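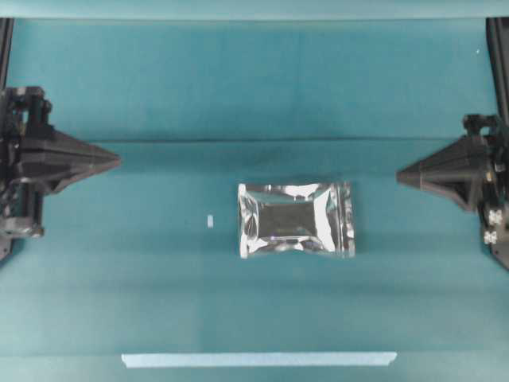
Page last changed: 9/4/20

Progress report to the Climora fund
Automated handling of foil pouches, Nerkville packing room
Prepared by Danica Brabec

In this period we continued with the two-arm station. The task is still the same: one gripper takes the silver foil pouch by its end and lifts it from the cloth, and the second gripper comes from the other side. We made 306 trials with the teal cloth. The foil is shiny and changes its look with every small fold, therefore we spent more time on the lighting than it was planned in February.

The work of the people has changed more than we expected. Before, two packers at this table handled pouches for the whole shift. Now Marek Slanina and one colleague prepare the trials, write down each failed grasp and decide if a pouch is too creased to be used again. Both kept their previous pay and hours.

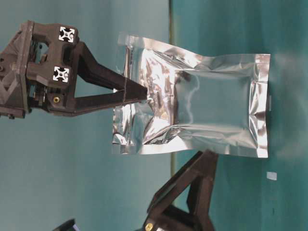

The training for this new role took 50 hours per person. Marek asked that the packers may stop the arms without permission from the engineer, and we have put this in the station rules. He also reported that watching the arms is more tiring for the eyes than packing, so we now change the person at the station every 2 hours.

Still open is the noise of the drives. For the next period we ask to move the unspent travel money to a second training, for the packers in Cukden.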